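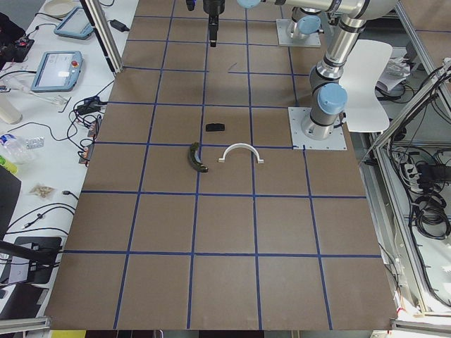

A comment left on the first draft of this file asked why a pick-and-place dataset needs house rules at all, given that the arms do what they are told. The commenter, a reader at Besnard, had a fair point about the arms. The rules are for everybody else.

sollach-grid: data card and cell rules
Version 2, 2025-01-11
Maintained by the Wirkix manipulation group

What's in it

355 episodes of two-arm tabletop work on a taped grid. Each episode is one instruction and one attempt at it. Objects are small, rigid, and cheap enough that dropping them costs us only dignity. Instructions are short ("put the block next to the arch") and were written by people who had not yet seen where the objects would be placed, so some of them are a little optimistic.

Failed attempts are included and labeled as failed. Version 1 left them out, and the resulting policy had never met a missed grasp and behaved accordingly. Please do not filter them before you have looked at a few.

Rules for the grid

The tape is the reference. If the tape peels, stop, fix it, and start a new session folder. Do not eyeball the old line and press on. We have tried this and the calibration file remembers.

Cells are named by column and row from the operator's side. "The one by the chair" is not a cell name. Chairs move.

An object may sit inside a cell or across a line. Both are useful, but write down which you meant. If an object straddles a line, log every cell it touches and mark the placement as split.

Anything on the board that is not in the task list goes in the notes field under "extras." Scraps, marks, bits of wire, all of it. The model can't tell litter from a distractor, and three weeks later neither can you.

Rules for the arms

One arm moves into a shared cell at a time. The other waits outside until the first has cleared. The planner enforces this; the operator checks it anyway, because we wrote the planner.

Speed is capped at 30 percent during collection. Requests to raise the cap go in writing and are read with interest.

One pendant per arm, and know which is which before you enable anything. Label them if you have to. The stop button you need will be on the other one, so reach for both.

Hands stay off the board while either arm is enabled. This includes quick nudges, small corrections, and "it was only a centimeter." Disable, move the object, re-enable, mark the reset.

Check the mounting plate bolts at the start of each session and initial the sheet. An initialed sheet with no date on it is a souvenir.

Rules for the desk

Drinks do not live next to power adapters. This rule has been in the file since the first version and is listed again here for its health.

Cables that cross the desk should be tied back from the table edge before homing. If you can't say what a cable does, find out before unplugging it. The Ikura logger lost a full afternoon to a cable that looked spare.

Labeling

Every episode gets one of three outcomes: done, partly done, failed. "Basically done" was retired in March. If two labelers disagree, both labels are kept and the episode carries a disputed flag. We don't average them.

Grasp labels record first contact and release. If the gripper closes on air, that is still an attempt and gets a timestamp.

Known problems

The camera is fixed, so one arm can hide objects behind it. Hidden objects are labeled by their last known cell, and that label is a belief, so treat it as one.

Lighting was not controlled. Some sessions are noticeably darker and we have no better explanation than the weather.

Curved objects are logged by the cell holding most of their length. This is arguable and has been argued.

Intended use

Research on two-arm coordination, grid-referenced instructions, and recovery from failed grasps. It is not evidence that a cell is safe for people to share with moving arms. Following these rules will not make yours compliant with anything; do your own risk assessment.

Contributing

Send at least one complete session, with the calibration file and the notes field filled in. An empty notes field is taken to mean the cell was spotless, and we will check the video. Proposed rule changes go in RULES_CHANGES.txt with the incident that prompted them.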